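The Tukelthorpe Tea Project: How Hard Is Our Water?

For our February project we wanted to know why tea tastes so different from one end of Tukelthorpe to the other. The north side drinks water from the Sarkonberg springs, and the south side gets it from the Cloltov reservoir. Same town, same shops, totally different cup!

We collected 600 ml from each supply and tested both with soap solution and with test strips. Sarkonberg water came out at 313 mg per liter of dissolved calcium carbonate, and that counts as very hard. It needed far more soap before any lather would stay on top. Cloltov water foamed up almost right away, so we ran it again to be sure (it did the same thing, and we were thrilled).

Then we brewed black tea, four minutes for every pot. The hard water gave a darker, cloudier tea with a thin film on top.

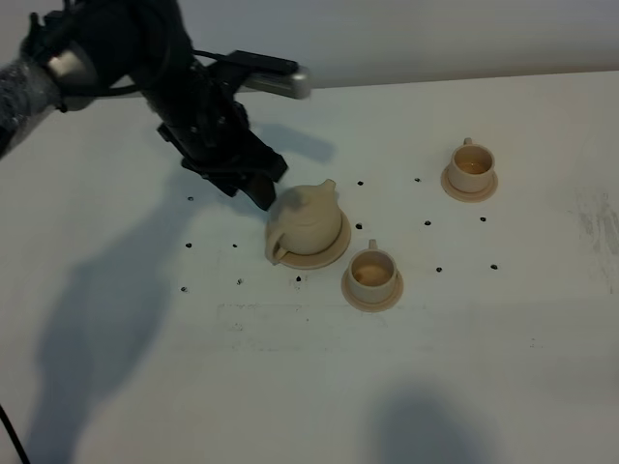 Figure 1. A cream-colored teapot on a white tabletop.

Most of our tasters liked the Cloltov tea better, but two stuck with Sarkonberg and would not budge. Next time we want to try green tea and filtered water too.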